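We use cookies to improve your experience on this site. Accept | Manage preferences

Grasp task for a student team: how many objects, and may they be changed?

Posted by Illia Sirko, Tue 24 July

Our department is preparing a student team for the Jernik tabletop manipulation challenge in November. The team works with a two-handed humanoid platform and must pick up household items of different shapes and stiffness from a covered table. To date the students have logged 1668 attempts.

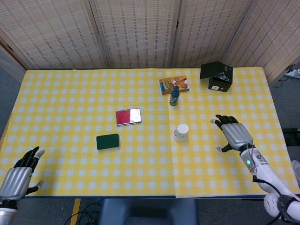
The rules require a fixed object set for the qualifying round but do not say whether the set used in training must be identical. The faculty adviser would also like to know whether a patterned tablecloth is permitted, as the students have trained their vision model on one. Guidance from institutions that have previously entered would be appreciated.

Holst Technical Program

The training set need not match. Our team entered 2 years ago and was asked only to submit a list of the objects used, together with a log of no fewer than 300 attempts. Patterned cloths were accepted at that time. We would advise recording a further 300 attempts on a plain surface, as the judges reserve the right to replace the covering. Paper cups gave our students the greatest difficulty, and grip force should be set separately for them.

Dirkley_lab

Check the current rulebook, section on surfaces. I believe it was revised.

pemus

We used a plain cloth and had no problems. I cannot comment on the object list.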